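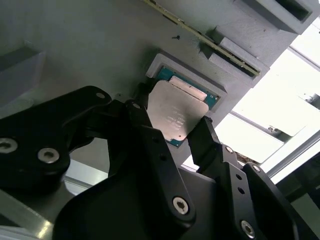

Department of Materials and Surface Engineering, Kershaw College

Week 6 handout: heat flow and interfaces
Updated 7 May 2019. Replaces the old sheet, bin that one.

Reading: chapter 4, skip the section on radiation. We come back to it in June.

Recap from last time. Conduction through a flat wall: heat flow = conductivity x area x temperature difference / thickness. Steady state only. Everyone forgets the area. Watch units, millimeters into meters BEFORE you start.

Thermal resistance. Same equation turned around, R = thickness / (conductivity x area). Units K/W. Layers one behind another: add the R's. Side by side: add the inverses, like resistors. Draw the network first, numbers after. Half the marks on the problem sheet are for the drawing.

Contact resistance. Two flat metal faces pressed together touch only at the high spots. Rest is air, and air is a lousy conductor. So there's a temperature jump right at the joint even though the joint has no real thickness. Depends on roughness, pressure, hardness of the softer face, and whats in the gaps.

Ways to bring it down:
- smoother faces (gets expensive fast)
- more clamping pressure, up to what the part will take
- fill the gaps: grease, pad, soft foil, solder

Grease: thin layer. It fills gaps, it's still much worse than metal. Common mistake on last years exam was treating a thick layer as "better contact". No. Thickness is on top in R.
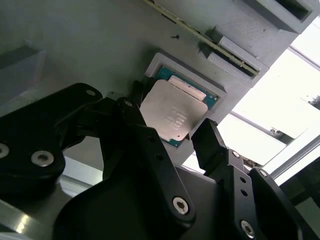 Spreading resistance is the part people skip. Small hot source, big plate, heat has to fan out sideways before it can go down, so the simple wall formula comes out too low. A thicker plate helps the sideways part and hurts the straight-through part, so there is a best thickness somewhere. Kitchen version is a heavy-bottomed pan on a small burner. Electronics version is the silver metal lid on a processor, wider than the source underneath, marked heat spreader in your network. Put it in as two resistors, spreading + through, don't lump them.

Worked example. Block at 72 C, room side at 22 C, heat flow 40 W. Total R = 50 / 40 = 1.25 K/W. If the metal and the air side together come to 1.05, the joint is 0.20 K/W. Jump across joint = 40 x 0.20 = 8 K. Check teh units again.

Lab at Jirnthorpe: bring the sheet, long hair tied back, log readings in Cludeo before you leave. Room temp in the tables is 298 K, use that for properties, not your own reading.

Problems 1 to 5 due next class. No. 3 is long.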